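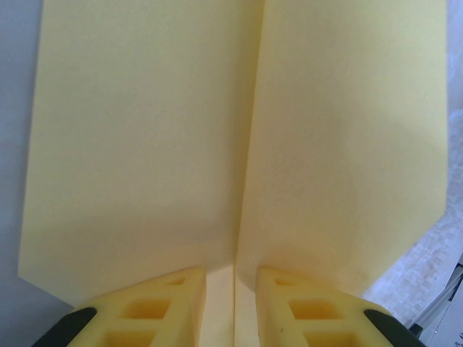 3.2 How people told us they fold a letter

I should say up front that I came to this part of the study with an opinion. I've been folding letters in half my whole life, once down the middle, and I assumed most people did the same unless an envelope forced them into thirds. Irén Magyar, who ran the Fimdale interviews with me, is a thirds person and always has been. We agreed to keep quiet about it during the sessions, and I think we mostly managed.

The 66 people in this part all belong to the Redeo letter exchange, where members are matched with a stranger and write to them by hand for a year. We talked to each of them at home or in the reading room at Fimdale, usually for 45 minutes, and a few of those talks ran well into the evening because people wanted to get their old letters out (I never once said no to that). The interview guide had a single question on folding, stuck near the end, between stamps and handwriting. It turned into the longest part of most of the transcripts, so we gave it a section of its own.

What came up first, nearly every time, was a person. Somebody's grandmother, a teacher, an aunt who worked in a post office. Very few people said they had picked a way of folding. They'd been shown one, often at a kitchen table and often with a bit of scolding, and then they kept it. One woman in her seventies still runs her thumbnail along the crease twice, since her mother would open the letter back up and check. She told me she does it with electric bills too.

The second thing was the envelope, and here our members split in a way I hadn't expected. The older writers tend to start with the envelope and fold to suit it. The younger ones fold first and then go looking for something that fits, and if nothing does they'll fold again. Irén calls these second folds "repair folds" in her notes, and we kept the name. People were a little embarrassed about them. One man apologized to me for a letter he had sent years before, to someone else, with four creases in it.

Then there's privacy, which I'd like to spend some more time on. Plenty of members told us they always fold with the writing on the inside, and when we asked why, they looked at us as if we were a bit slow. It's going in an envelope, after all, so who would see? But the habit is strong. Several described it as good manners: the person opening the letter should have to open it twice, once for the envelope and once for the page. I think this fits well with what Section 2 says about waiting, where writers talk about wanting the reader to slow down. A folded page buys you another second or so, and people who write by hand seem to care about that second a lot.

Figure 3. A yellow sheet folded down the middle.

Paper mattered less than I'd hoped. We had a whole page of questions about weight and color, left over from the pilot in Flallunden, and they got short answers. Members who buy the heavier Rácz stock said it fights back when you fold it, and a couple of them score the line with a ruler first. Everybody else uses whatever is in the drawer. Color came up mainly as a way to tell letters apart once they pile up - one writer gives each correspondent their own shade and has stuck with it through two house moves.

We did run into trouble when we tried to code all this. Our first scheme had a category for "in half" and one for "in thirds," and that worked fine until people began to describe what they do with a half sheet, or a card, or a letter with a photo tucked into it. Irén wanted to code the intention and I wanted to code the fold. After a long December of arguing over it we coded both, and where they disagree we've marked the passage and left it alone. I still think some of those passages are the best material we have.

I don't want to make too much of a habit that takes a few seconds. Still, when we asked members what they would notice first if a letter came from someone pretending to be their correspondent, handwriting was the usual answer and the fold came up right behind it. We go back to that in Section 4, along with the members who stopped writing before their year was up.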